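# Two grippers, one bin

*November 11, 2023*

Alper Ertürk has spent most of the year taking parts off the end of one robot arm and bolting other parts on. He runs the picking cell at Clodmont, where the task has stayed the same since January: lift mixed objects out of a metal bin, one at a time, without knowing in advance what they are. The arm does not change between trials. The controller changed once. The grippers change often.

The current comparison is between two electric parallel-jaw grippers, one from Visser and one from Ploltach. Both take the same fingertips, which Ertürk regards as the main reason the results can be read at all.

"If you swap the gripper and the fingers together, you don't know what you measured," he said. "Most of what people call gripper performance is fingertip geometry. So we fixed the tips and the approach angles, and we let the drive and the force control be the variable."

Each gripper was given 3,000 attempts, spread over the same object list in the same order. The list has 17 objects on it. Ertürk declined to give overall success rates before the second round is finished, saying the figures would be quoted without the conditions attached. He was willing to talk about where the two units differ.

The Visser closes faster and holds position well once closed. Its weakness is in contact detection. On hard objects it registers a touch almost immediately. On soft ones it continues to travel before the current rises enough to trigger the threshold, and by then a light item may have been pushed or rotated.

"You can lower the threshold, and then it stops on its own friction," Ertürk said. "There's a window where it works. The window moves when the unit warms up. We measured it cold and after two hours, and we had to keep two settings."

The Ploltach is slower and has finer force steps. It also has more backlash in the jaws, which shows up with long objects held near one end. A screwdriver picked by the handle will droop, and the place position has to be corrected for it.

He considers hand tools the most useful category in the set. They are rigid, the center of mass is rarely where the camera system guesses it is, and the surface changes along the length. Blocks, he said, mostly tell you whether the calibration is still good.
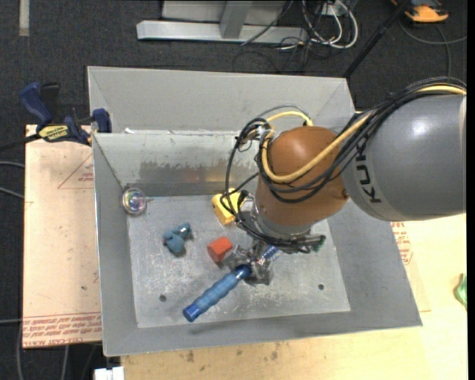 "A tool with a ribbed handle gives you two or three stable grasps and a lot of bad ones that look fine to the planner," he said. "The planner sees a cylinder. It doesn't see that one end is heavy. We score a lift as good only if the object is still at the same angle after the arm has stopped and waited."

The wait is 10 seconds. Ertürk added it after the first weeks, when a number of lifts that had been logged as successful ended with the object back in the bin during transfer. Old trials without the wait were dropped from the comparison.

Transparent and shiny objects are handled as a separate group. The depth camera returns partial data on clear plastic and sometimes nothing, and the bin walls add reflections of their own. The team tried a matte liner and removed it again. The liner improved the depth image, but it also changed the friction on the floor of the bin, so objects no longer slid when a fingertip touched them.

"Sliding is part of the problem we're supposed to solve," he said. "If I take it away, I get a nicer number for a bin nobody is going to use."

Cabling took more time than he had planned for. The external runs along the wrist limit how far the last joint can turn before something pulls tight, and the limit is different for each gripper, as the Ploltach connector exits at the side. The planner was given a narrower wrist range that both units can meet. Some grasps were lost that way. Ertürk estimates the effect as small but has not isolated it, and it is listed as an open item in the test notes.

The controller change came midway through preparation. The original unit handled gripper commands over a digital I/O line, which allowed open, close and little else. It was replaced with a Cokumau controller that talks to both grippers over a fieldbus and logs jaw position and motor current with every cycle. Ertürk described the replacement as uneventful apart from a timing fault: the close command was acknowledged before the jaws had begun to move, and the arm lifted early.

"It failed in a very regular way, which helped," he said. "We sorted through 168 failed lifts and they all had the same delay. We now wait on jaw position and ignore the acknowledgment."

Asked which gripper he would buy, he separated the question by load. For rigid parts with known shapes he would take the Visser and accept the tuning. For a mixed bin he leans toward the Ploltach, on the condition that the backlash does not grow with wear. He has no data on that yet. The jaws will be measured again at the end of the second round, using the same gauge block and the same three positions along the stroke.

A suction cup is next on the schedule. It will go on the same flange, over the same bin, with the same object list, including the items it is certain to fail on.

"Leave them in," Ertürk said. "Otherwise the tables don't line up."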